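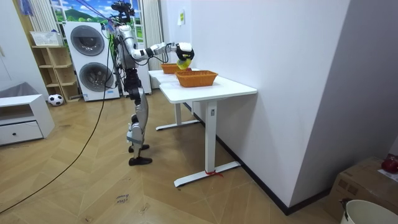 Woven Storage Basket, Orange, Rectangular

Hi, and welcome to the basket page! I get more email about these than about anything else in the shop, so I finally sat down and wrote it all out properly.

It's a plain open basket with a woven rim, and it comes in two sizes. I keep mine on white tables at the laundry end of the room, right by the stacked washer and dryer, and I love how the orange wakes up all that white (my sister calls it the traffic cone corner, but she bought four of them). They're meant for the small stuff that piles up on laundry day: odd socks, washcloths, whatever you pulled out of somebody's pockets.

Sizes and prices

Small: $17
Large: $24
Set of 2, one of each: $38

Both come in orange only for now. I had samples made in gray back in June and they looked like wet cardboard, so those went straight back to Droltville.

Using them

I use the large one for things waiting to be folded and the small one for things waiting to find their owner. Set them side by side with the long edges facing you and you can drop stuff in without looking. If your tables are pushed end to end like mine, try one basket on each, so you still have some flat space left to fold a sheet.

Please don't use them for soaking wet towels! Wring those out first, or hang them. The weave has gaps and you'll get a puddle on the table.

Cleaning

Shake it out over the trash, then wipe it with a damp cloth and a drop of dish soap. Let it air dry upside down. No dishwasher, and keep it off the top of a hot radiator (yes, I tried).

Shipping

Orders go out from Grosimberg on Mondays and Thursdays. The large ones don't nest inside each other very well, so if you order more than four I may split them into two boxes, and you'll only pay for one.

Stock

Updated Friday, October 1, 2021: 176 small and 200 large on the shelf. If you want a matching lid, the Vulta lid fits the large size only. Email me before you order one for the small, it will slide right off.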